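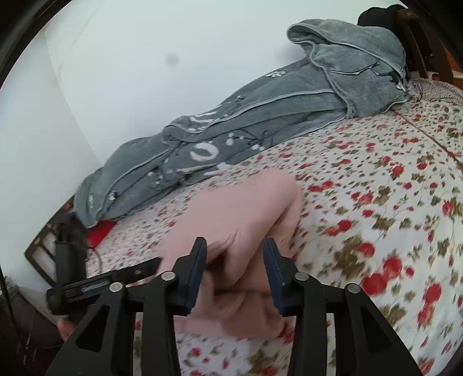
## Linen drive: fold it before you bag it

Quick one, I'm typing between loads. The Rafferty guest rooms need bedding by the end of the month and the Clornwood shelf is nearly bare. We're after 400 pieces. Towels, throws, sheets, pillowcases, any color. Pink is fine! Flowered is fine! Old is fine if it's clean.

What is not fine: wads. Last August we got 2,000 pieces in, most of it balled up in trash bags, and it took Enda Flanagan and me two weekends to get thru it. Never again please.

So. Use the bed. Best folding table in the house, and you already own it. Pull the bedspread flat first, drop the pile on top, one piece at a time:

- shake it out, find the corners
- in half, smooth with your forearm
- in half again, maybe once more for big stuff
- edges don't have to match, we're not a hotel

Blankets go last, just shove them up to the top of the bed while you do the small things. Same goes for anything with a cord in it. Tuck the cord inside the fold or it catches on everthing.
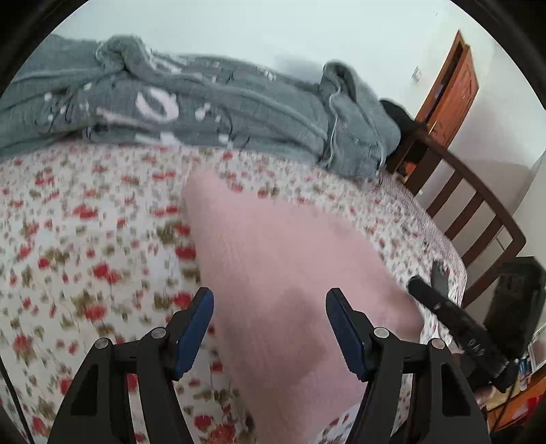

Waffle and ribbed cloth is bulky, so don't press it hard, fold loose and stack it on top of the bag. Check for marks while it's open in front of you. A faint smudge, wash it again and send it. Anything worse goes in the rag bin, which Enda also wants, so bring that too but in a seperate bag.

Drop-off is the side door at Clornwood, same as always. Write what's inside on the bag. "Stuff" is not what's inside.

More next issue, dryer just buzzed.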